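Flower market in Villanueva moves to the old bus station

Reading time: 2 minutes

23 May 2005

The flower market of Villanueva will leave the river square after this summer and open again inside the old bus station on the north side of town. The town council approved the move last night, after a debate that went on until almost midnight.

The market has 38 sellers at the moment. Most of them have worked on the square for many years, under canvas roofs that give little help when the wind comes from the water. In April a storm broke several of these roofs, and the sellers asked the council again for a covered place.

The station has been closed since the bus company Rundura moved its lines to the new terminal. The building firm Wuvard will repair the glass roof and put in water taps and drains. Each seller will pay 200 a month for a stall, with light and water included. On the square they pay less, but they must bring their own water in tanks.

The new hall will also have a corner for artificial flowers, which the old market rules did not permit. Several sellers were against this change. They fear that customers will buy one silk bouquet and not come back for a year. Others answered that people already buy such flowers in the supermarket, and it is better if the money stays in the market.

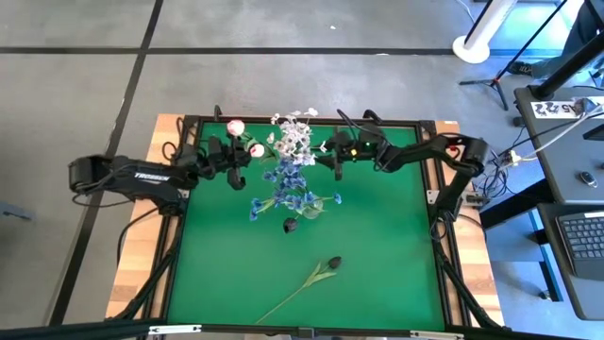
What happens to the square

The council has not decided yet what to do with the empty square. One plan is to plant trees and put benches there. Another plan, from the shop owners of Trillstead Street, asks for parking places. A petition against the parking has collected 607 signatures until now.

Residents can see both plans in the town hall during office hours. The market stays open at its usual place and usual hours until the move.

Comments (3)

rosa_m: Finally a roof! My mother sold carnations there and every winter she was sick.

northside: And where do the customers park at the bus station? On Saturday it is already full.

Petal77: No plastic flowers please. A flower market should smell like flowers.

Contact the newsroom | Copyright 2005 Villanueva Town News | Back to top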